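Section 4: Setting up a petition and getting it in front of the police authority

This section assumes you have already opened a Skutolis account for your residents' group and confirmed your postcode area. If you haven't, go back to section 2. The screens shown to phone users differ slightly, and the wording on the buttons was last checked on Aug 27, 2025.

Before you start

A petition is a blunt tool. The Skutolis home page says that petitions "change decisions". Some do. Many are received, noted and filed, and the people who signed never hear another word. Set yours up so that it is harder to file.

You will need:

The exact title of the body you are petitioning (not "the police" or "the council").
A postal address and a working email address for that body.
The text of your request, no more than 300 words.
Two people willing to be listed as organisers.

Caution: The names of both organisers are public from the moment the page goes live. The "hide until launch" tick box hides the page itself. It does nothing about the names afterwards.

4.1 Writing the request

1. From the dashboard, choose New petition, then Policing and safety. Do not choose Community, even though it looks friendlier. Petitions under Community are sent to a general inbox and we have yet to see a reply come out of it.

2. Type one request in the box marked What are you asking for? If you want the Dresturlow station front counter reopened and also want more foot patrols on the Fasano estate, that is two petitions. Given two requests, an authority will answer the cheaper one.

3. Say who must act and by when. "We ask for better engagement" can be agreed to by anybody, at no cost, for ever. "We ask that the front counter be open on weekday evenings from December" can be checked.

4. Leave the Suggested wording button alone. It adds a paragraph about partnership and listening which every press office already has a reply to.

Note: The box will accept more than 300 words and show no error. The extra text is dropped when the petition is printed for the meeting. Count the words yourself before you save.

4.2 Setting the signature rules

5. Open Who can sign. The default is Anyone. Change it to People who live, work or study in the area.

You will collect fewer names this way. The McIver Road campaign left the default in place, reached 1578 signatures, and then spent its whole slot at the meeting being asked how many of those people could find McIver Road on a map. It had no answer, because the system had not asked for postcodes. A smaller local total is worth having.

6. Turn on Require postcode and Confirm by email. Both must be on. With only the first, a person can sign as often as they like using the same postcode.

7. Set the closing date. The meeting papers are finalised 15 working days before each public meeting, and a petition that closes later than that is held over to the next one.

Caution: The Days remaining counter on the petition page includes weekends and bank holidays. The 15 day rule does not. Work out the date on a paper calendar and ignore the counter.

8. Press Save draft and read the preview right through, on a phone if you can. Most of your signatures will come from phones, and long opening paragraphs push the Sign button off the screen.
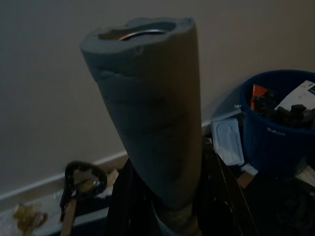 4.3 Handing it in

9. When the petition has closed, choose Export, then Summary for officers. This gives totals by ward and leaves out names and email addresses. The full list should go only to the named clerk, and only if it is asked for in writing.

10. Send the summary by email and by post. Ask for a dated receipt. The green Delivered label in Skutolis means that the email left the system — it does not mean that a human being has opened it.

11. Ask in the same letter for a speaking slot. These are not offered automatically, whatever the help page says.

12. If there is no receipt after a week, telephone. Write down the time of the call and what you were told, then confirm it by email the same day.

Note: You may be invited to a private meeting "to save waiting for the public one". Go if you like, but do not withdraw the petition in exchange. A withdrawn petition cannot be reopened, and its signatures cannot be moved to a new one.

4.4 If the answer is "noted"

13. Look up the minutes and copy the exact wording. "Noted" means that no decision was made. "Accepted" should come with an action, an owner and a date. If any of those is missing, write and ask for it.

14. Post the wording in full under Updates, so that everyone who signed receives it. Resist tidying it up or adding a hopeful line of your own.

15. Keep the petition page open to view. Closing it removes the updates as well, and the link in any press report will stop working.

Section 5 covers written questions, which are slower to prepare but must be given an answer.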